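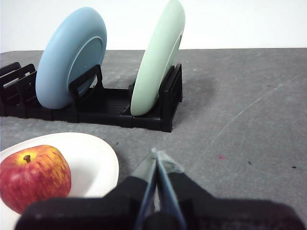 Chapter 4
Choosing Your Gears

I spent the first two summers of my riding life in the wrong gear. I had 20 of them to pick from, on a second-hand tourer I was very proud of, and I used three. The rest might as well have been left in the shop! I pushed the biggest one I could turn over, because that felt like proper cycling, and I got off and walked whenever the road went up.

What put me right was a Wednesday evening ride out of Tirkmont with Yupin Sitthichai, who was about half my size and went past me on every climb while chatting. Her legs were spinning like a sewing machine and mine were going round like a mangle. At the top she told me to drop two gears before the next hill, not halfway up it. I did, and I've been boring people with that advice ever since.

So this chapter is about gears: what the numbers mean, how to work out what you've got, and how to decide whether it suits the roads you ride. You'll need the wheel measurements you took at the end of Chapter 3 (if you skipped that bit, go back and do it now, it only takes a tape measure and a bit of chalk).

Words you'll meet in this chapter
Cadence: how many times your pedals go all the way round in a minute.
Chainring: a toothed ring at the front, by the pedals.
Sprocket: one of the toothed rings at the back.
Ratio: chainring teeth divided by sprocket teeth.

4.1 What a gear does

Think about pushing a heavy door. Push near the hinge and it's hard work over a short distance. Push near the handle and it's easy, but your hand has further to travel. Gears make the same swap. A low gear gives you light pedalling and lots of it, a high gear gives you heavy pedalling and less of it, and the hill is exactly as tall either way - sorry about that.

Let's put a sum to it. Say your chainring has 40 teeth and your sprocket has 20. Each turn of the pedals takes the back wheel round twice. If your wheel rolls out to 2.1 metres, you've gone 4.2 metres. Over a climb of 200 metres along the road, that's around 48 turns of the pedals. Now swap to a sprocket with 32 teeth and do it again. You should get a bit over 76, and every one of them easier on the knees.

Fuad Mamo, who read this chapter in draft, grumbled that real riders don't do sums on hills. Quite right too. Do them at the kitchen table, write the answers on a bit of tape, and stick it to your top tube for a week or so. By then your legs will know.

Before you go on to 4.2, count the teeth on your own smallest chainring and largest sprocket, and work out the ratio. Keep it somewhere handy, we'll be using it on the Laing hill route.

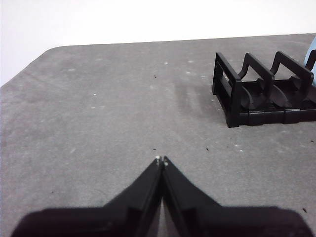

4.2 Finding your cadence

Pick a flat stretch with no junctions and ride it at a pace you could hold all afternoon. Count each time your right knee comes up, for half a minute, then double it.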